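Review: Fludix hand-held gripper, after one budget season

I am responsible for equipment at Jekidum, a small company that records handling work in ordinary homes. Last June I had to choose the grippers for our next period, and I want to write my experience for other people who must make the same purchase with limited money.

We compared two products, the Fludix and the Kos. Both are held in the hand, both have two fingers, and both give recordings that our software can read. The Kos has a better finish and a nicer box. The Fludix is cheaper. Our price for one Fludix was 321 dollars, and the Kos was 568 dollars, in both cases without shipping. I ordered 4 pieces of Fludix and 2 pieces of Kos, so I could see them side by side before the big order.

What is included

In the Fludix package you receive the gripper with the pads already mounted, one cable and a paper with the assembly steps. You don't receive a case, and you don't receive spare pads. Please put these two things in your budget from the first day. I did not do it, and I had to ask for additional money in the second month, which my manager Sakda Sitthichai did not enjoy.

Using it

The handle is comfortable for a medium hand. For a small hand the fingers need a little too much force to close, and after one hour two of our operators wanted to change with a colleague. The Kos is softer in this point.

The linkage moves evenly, with no play when it is new. After three weeks one of our units had a small looseness at a pivot. I tightened the screw and it did not come back. I recommend to check the screws every week and to write it in a list.

The pads are the strong part of this product. The ribs hold thin and slippery material much better than the flat pads of the Kos, where a plastic bag often slides down when you lift it. Our work is full of bags, wrappers, cloths and small boxes, so for me this point had more weight than the finish. If you handle mostly hard objects, like cups or tools, you will maybe not notice a difference.

The cable is thick and a little stiff. It pulls on the wrist when you turn to the side. We fixed it on the forearm with a simple strap and it became better.

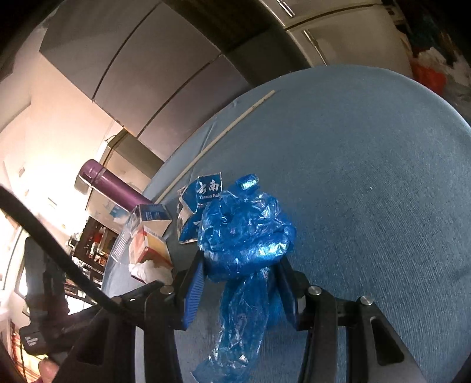
Fludix gripper holding a blue plastic bag between the ribbed pads, at a round table with a light blue cloth.

Costs after the purchase

Pads are the part we replace most. The seller in Wuridholm sends them in pairs, and the delivery took nine days the first time and sixteen days the second time. Order them together with the grippers and you pay the shipping only once. For the Kos, I could not buy pads alone, I had to take the complete finger set.

My plan for the next year has one spare gripper for every four in use. This looks like much, but a day with an operator who has no tool is more expensive for us than the tool in the cupboard.

Good: price, grip on soft things, easy to repair.
Not so good: stiff cable, no case, hard to close for small hands.

I give four stars of five. We have now ordered the rest of our grippers from Fludix, and we keep the Kos units for the operators with small hands.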